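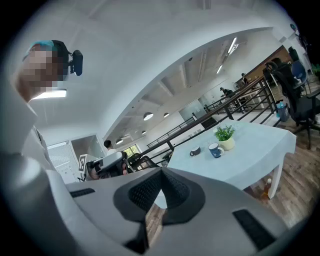

Codix withdrawal stuck since Saturday
codix_miah
I moved 103 Cenditz tokens out of Codix to my own wallet and the page has said "pending" ever since. Support sent me a link to the help page I wrote to them from. Is it lost?

Brodero
Probably not. Look for a transaction ID – if there isn't one, Codix hasn't sent it yet. Mine needed 40 confirmations and most of an evening.

hodl1000
Same. Bought at the top too, so no rush.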